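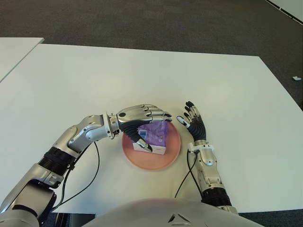 *Purple packet on the pink plate, left hand on it, right hand waiting.*

Wednesday, late

Long day on the plate task. I'm writing this before bed so that I don't muddle it with tomorrow.

I got in just after eight and had the white table to myself until lunch. Warm-up and joint check took longer than I wanted. The left shoulder threw the same warning as yesterday and cleared on a restart. I wrote it in the log and carried on. Marell have asked for the log every time it happens, so they will get another one.

The task is simple to say: take the packet off the plate with the left hand, pass it to the right, put it down on the table. I drive both arms from the chair with the gloves on and the headset down, and the robot does what I do, a little behind. Each run that goes through cleanly gets saved as a demonstration. The ones that don't go through get a note and are kept in a separate folder, which Sonen may or may not want later.

We were at 282 saved runs last night. We are at 308 now, so 26 for the day. I had hoped for more, but the morning was slow and I lost time after lunch to the glove calibration.

What slowed the morning was the grip. I'd been coming down on the packet with the fingers flat over the top and the thumb on the front corner, low down. It feels secure in the glove but the wrapper is slippery and the packet turns under the thumb as soon as I lift. If it turns to the left I can save it. If it turns to the right it goes back on the plate crooked and I have to start again. I tried coming in from higher up with the fingers already half closed, and that was worse, as I couldn't judge the height through the headset. In the end I went back to the flat hand and just took longer over the thumb. Slow down, thumb on, wait, then close the fingers. That worked well enough that I stopped fiddling with it.

The waiting bothers me a bit. If I pause before every lift, the model will learn to pause before every lift. It was said at Tindumlow that the pauses can be trimmed out afterwards, but I'd rather give them clean runs than have someone cutting bits out of mine. I tried to get the wait shorter as the day went on. By the last ten or so I think it was hardly there.

The right hand is the other thing. I tend to forget it. When I'm busy with the left, my own right hand drifts up and opens, and so does the robot's, and it ends up standing there with its fingers spread as if it's stopping traffic. It does no harm to the run. But I want it in the same place at the start each time, so now I look at it before I start recording. I put a bit of tape on the arm of my chair to rest my wrist against. It helped.

Lunch was soup from Fontana and half of yesterday's bread. Ate it at my desk and read through the notes from the first week. My early runs were very jerky. I'd forgotten how much my shoulders ached then. They still ache, but only on the left, and only by about four.

Glove calibration after lunch: the left thumb was reading short, so the robot's thumb stopped before mine did. I did the open hand, fist, pinch routine 4 times before it settled. The third time it looked right on the screen and then was wrong on the first run. I'll do it before lunch as well from now on, and see if it drifts with the heat in the room.

Afternoon was better. I moved the plate between runs as the sheet asks, a bit left, a bit right, nearer, further. Nearer is the hardest. The elbows have nowhere to go and I end up leaning back in the chair, which makes no difference to the robot but I do it all the same. I also turned the packet on the plate so the label wasn't always on the same side. I should have been doing that since the start of the week and wasn't. I've put it in the notes.

Stopped at half past five. Parked the arms, powered down, copied the day's files over and checked that the last one opened. Swept the cables up off the table.

For tomorrow:

- calibrate the gloves first thing and again before lunch
- ask Marell about the shoulder warning, properly this time, by phone
- more near positions
- start with the packet turned the long way

Bath, then bed. My left thumb is still twitching when I hold the pen.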